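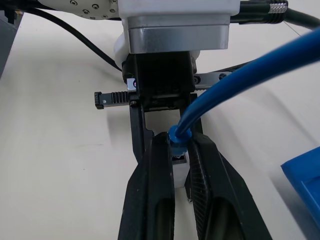 A gripper and its cabling over a pale tabletop.

DRENDALE – The bus that has carried people from Drendale to Sornport for as long as most of them can remember will go on doing so next month, along the same streets, at the same times, with the same drivers. It will just be called something else, and Drendale is furious.

Petek, the company that runs the service, confirmed in February that the 16 will become the 57. The change is part of what its notice to passengers calls "a clearer number family," in which every route that touches the coast begins with a five. The 16 touches the coast for the length of one parking lot before turning around.

By the time the comment period closed, Petek had received 83 written objections. The previous record for a route change was held by a plan to cancel a bus altogether, which brought in fewer letters and went ahead.

"People were calmer about losing the bus than they are about this," said Dalia Shehata, who handles passenger relations for Petek and has spent much of the past month handling them. "I had one letter that was four pages long. It was very well written. I don't think I can give the man what he wants, because what he wants is for it to be the 16."

The letters, which Petek made available to read at its ticket office, cover a good deal of ground. Several point out that the number appears in the name of the Sixteen Cafe, opposite the Mill Road stop, whose owner has only recently paid for a new sign. One encloses a child's drawing of the bus. Another is written in support of the change but turns out, by the second paragraph, to be about the seats.

Asmaa Ait Ali, who rides the bus to her job at a Sornport hardware store, said she had been through all the stages and was now mostly tired.

"My mother tells people she lives on the 16," she said. "She doesn't give the street. If you ask for the street she has to think about it. So now where does she live?"

Ait Ali collected signatures at the Mill Road stop over several mornings, an effort made easier by the bus itself, which was late for most of them. She said that people who had never spoken to her in years of waiting at the same pole came over to sign and then stayed to talk, mainly about who used to drive the early one and whether he had married the woman from the bakery. (He had.)

The lateness is a sore point. Of the letters received, only a handful mention it, a fact Shehata brought up twice. Petek says it would be glad to hear from anyone with views on punctuality, and that a form exists for it.

Passengers who plan their trips by phone have had a preview of the new arrangement. Skukix, the timetable app Petek uses, loaded the new number early and then, after calls, put the old one back. For one morning in between it listed both, which gave Drendale, on paper, twice the bus service it had the day before. A number of people went out to wait for the extra buses. Skukix apologized for what it called a display issue. 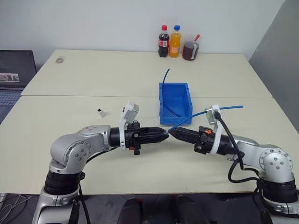 Two black grippers hold a thin blue tube between their tips.

Petek has made some concessions. For the first weeks, cards in the front windows will read "57 (was 16)." Printed timetables will carry both numbers until the current stock of paper runs out, and the ticket office in Sornport will keep its old wall map, which still shows a ferry.

What it won't do is swap the numbers around so that Drendale keeps its own. Shehata said the company had looked into the idea and found that the 16 had already been promised to an inland loop serving the hospital. Riders on that loop, now called the H2, have so far sent in no letters at all.

"They seem fine with it," she said. "I called a couple of them to check."

In Drendale, the news that the number was going to somebody else did not go over well. A rumor then went round the Mill Road stop that the hospital loop would also be getting the newer buses. Petek says this is untrue and that there are no newer buses.

Some residents have begun to prepare. The Sixteen Cafe will remain the Sixteen Cafe, its owner having concluded that customers who find it confusing can ask. The high school, whose students have long shouted the number at away games for reasons none of them could give, has no plans to shout the other one, which has too many syllables. And a bench near the library that was painted with the old number some years back has been given a fresh coat, in the same colors, by persons unknown and apparently at night. The town has said the work is neat and it does not intend to look into it.

Drivers were told of the change before anybody else and have been asked not to offer opinions while on duty. One of them, waiting out a break at the Sornport end with his door open, said he would be calling it the 16 and that passengers were welcome to call it whatever got them to their stop.

Ait Ali handed in her signatures last week. She took the bus there and missed the one back, and said she had plenty of time while she waited to fill in the punctuality form.

The new number takes effect with the spring timetable. Fares are also going up, according to a line at the bottom of the same notice. Petek has received no letters about that.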